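4. Getting your film ready to send

Right, you've got an account and you've paid the entry fee (section 3 if you haven't). Now for the bit where most people ring me up. I'm Maya Nseir, I look after submissions at the Kaltero Short Film Festival, and I wrote this guide after a very long July of answering the same emails over and over. Have it open next to you while you work, and it should take you less than an evening.

You'll need your finished film, a still from it, your subtitles if there are any, and the Cinden uploader, the little program we set up in section 2. Don't try to send the film through the web page. The page is only for the form.

4.1 Exporting the film

1. Open your final cut and save a fresh copy of the project before you touch anything. Call it something you'll recognise next year.
2. Take off any countdown, colour bars or black at the front. I like a second of black before the first picture and two seconds at the end, and that's plenty.
3. Export as an MP4 at the same frame rate you edited in. Please don't convert 25 to 24 to make it look more like cinema! It makes pans judder and our projectionist, Alper Akgül, can spot it from the back row.
4. Leave the sound as plain stereo unless you have a proper surround mix that somebody has listened to in a room with surround speakers.
5. Watch the exported file from beginning to end, on headphones. The whole thing, credits too.

Note: the longest film we take is 60 minutes, credits included. The form reads the running time from your file, so there's no rounding down.

Caution: don't rename the file once you've dropped it into the uploader. Cinden keeps hold of the old name and will sit there looking for it until you cancel and begin again.

4.2 Subtitles

If anyone in your film speaks a language other than English, we need English subtitles as a separate SRT file. We'd love captions for English films as well -- they're optional, but our morning screenings are all captioned and I can only put your film in one of those if I have the file.

1. Save the subtitles in UTF-8. If your accents and umlauts come out as little boxes, this is the setting that went wrong.
2. Keep to two lines on screen at once.
3. Give the file exactly the same name as the film, with .srt on the end.
4. Play the two together in any free video player and skip to the last five minutes. If the words have drifted away from the voices by then, the frame rate in your subtitle program doesn't match the film.

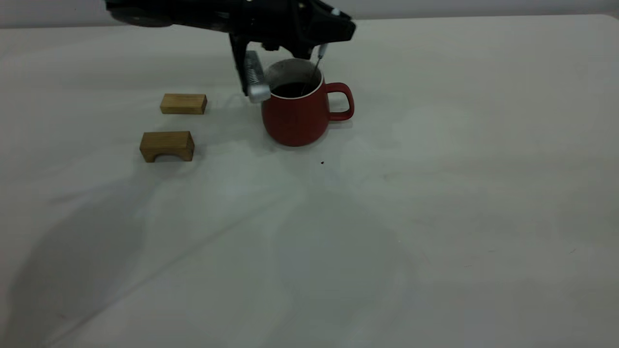
What if my film has no dialogue at all?

Tick "No spoken language" on the form and leave the subtitle box empty. Signs, letters and text messages on screen still need translating if the story depends on them, so in that case send a short SRT with only those lines in it.

4.3 The synopsis

We ask for two versions and people tend to paste the same one into both boxes. The short one goes in the printed programme and the long one goes on your film's own page.

1. Write the short one first. You get 500 characters, spaces included, and the box simply stops taking letters after that.
2. Put the main character and the trouble they're in somewhere near the top. Reviews and prizes have their own box further down.
3. For the long version, go ahead and tell us the ending. The selection team reads it, and I trim it before it goes public.
4. Read both aloud. I know, I know, but you'll find the missing word.

A director once sent me a lovely short synopsis for a film called Plullmont and a long one for a completely different film about her uncle's bakery. Check you've got the right pair.

4.4 Sending it

1. Open the uploader and sign in with the email address you used for the form. A different address makes a second, empty entry.
2. Drag in the film, then the subtitles, then the still.
3. Press Send and leave the laptop plugged in with sleep mode off. On a slow home connection this can take some 7 hours, so overnight is a good plan.
4. Wait for the green tick beside each file. A grey tick means it has arrived but hasn't been checked yet -- give it a bit longer.
5. Write down your entry number from the top right corner. You'll need it if you email me.

Note: if the upload drops out halfway, open the uploader again and press Resume. Please don't press Send a second time, or it'll start from nothing.

You can swap the film for a newer version right up until the deadline. Go to My Entries, choose Replace File, and follow 4.4 again from step 2. The form, the stills and the synopses all stay as they were.

Section 5 covers posters and press photos.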